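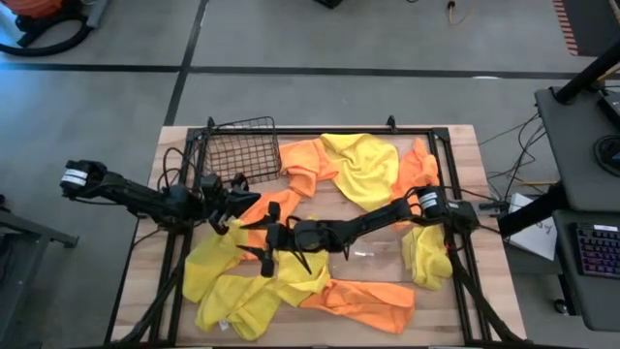 Unit 4: Perception and grasp choice for cloth

So far in this course every object has had a pose. You fit a model, you get six numbers, you hand them to the planner and the arm goes. Cloth takes that away from you, and I think it makes the whole subject a lot more fun! A towel has no useful pose. It has folds, layers, edges that may be real hems or may only be the top of a crease, and it hides most of itself from the camera. Look at the yellow and orange pile on our bench, twisted around on itself with bare wood showing in the middle, and try to decide where one piece stops and the next one starts. Color gets you part of the way. Where orange runs under yellow and comes out again, you have two orange regions and no way to tell from color alone if they belong to the same cloth.

What the stack looks like

We use the same four pieces all term. Sadora is the camera node and gives you a color image with aligned depth. Brireo does segmentation. Bucur is the planner for both arms. Zammont records everything and plays it back, so you can rerun your code at home on exactly the data you had in the lab. Please do this a lot. Most of the bugs I see in February are found in ten minutes with a replay and not at all by standing next to the arms.

Step 1: Mask the cloth

Start with the table region and throw out everything outside the rails. Then take out the arms. Bucur publishes joint angles, so you can project the arm model into the image and remove those pixels. Grow that mask a little. The cables aren't in the arm model, and a loop of black cable lying across a yellow region will split it in two and give you a lovely false edge right down the middle. The basket needs its own mask too. It's wire mesh, so you see wood through the holes, and depth readings there jump between wire and table.

Step 2: Find candidate grasps

For each cloth region, look for local high points in depth and for ridges. A ridge is good news: a parallel gripper coming down from above can close across it and pinch two layers. Line the fingers up so they close across the ridge, never along it. Keep up to 334 candidates per image. More than that slows down Bucur and the extra ones are nearly all duplicates.

Step 3: Score them

Our starting score has three terms:

height above the table
how sharp the ridge is
distance to the nearest region of a different color

The third term is there to keep you from grabbing two cloths at once. Play with the weights! A heavy third term gives clean picks but the arm gets shy and ignores good ridges near a color boundary.

Step 4: Choose an arm

Both arms can reach the middle, which means both can try to be there together. Bucur checks the whole path of each arm, forearm included. A gripper target can be perfectly clear while the forearm sweeps straight over the other arm's target. For now, let one arm move and hold the other still. We'll do the two-arm version in Unit 6, where one arm lifts and the other looks for a corner.

A word on blocked views

An arm reaching over the pile hides cloth from the overhead view. Don't plan from that image. Pull the arms back, wait for the depth to settle, then take a new one. The default wait is 2,000 milliseconds and you may shorten it if you can show me it still works.

Homework

Zammont has a set of 116 recorded images in the unit folder. Run your Step 2 code on all of them and save the top candidate for each. Pick 6 where you disagree with your own program and write a few lines on each one: what it chose, what you would have chosen, and which term in the score is to blame. Bring these to the lab, along with your weights file.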